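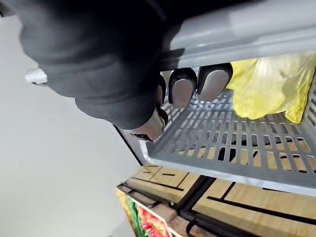
Gripper on the rim of the gray crate, with a yellow bag inside.

Events > Open Days > Draltel Handling Hall

Filed under: Site Visits, Robots and Handling

Draltel opened its handling hall to visitors on 11/10/18, and we went along with a group from Uninport. The hall is smaller than we expected — one long room, a row of work areas down the side and a coffee table by the door. Visitors went through in groups of 11, and each group got a full run of the demonstration plus time for questions.

The work on show was crate handling. The crate has a slotted bottom and a thick rim, and the rim is where the fingers take hold. The fingertips have rounded pads, silver-gray with a black edge. Draltel's people said the pads are checked after every 1000 lifts.

Most of our questions were about bags. A plastic bag creases and shines, and it can lie right up against the side of the crate. The Mostent software handles the planning for the arm, and we were given a short printed guide to it at the end.

The next open day is planned for spring. Parking is behind the Govindasamy building, 5 minutes on foot.

Comments (3)

packline_dee: Was in the second group. Good day, but hard to hear at the back.

Rm_K: Does the printed guide exist as a download anywhere?

oldforklift: We move 600 crates a shift by hand. Would like to see this with full ones — ours are a lot heavier than a bag.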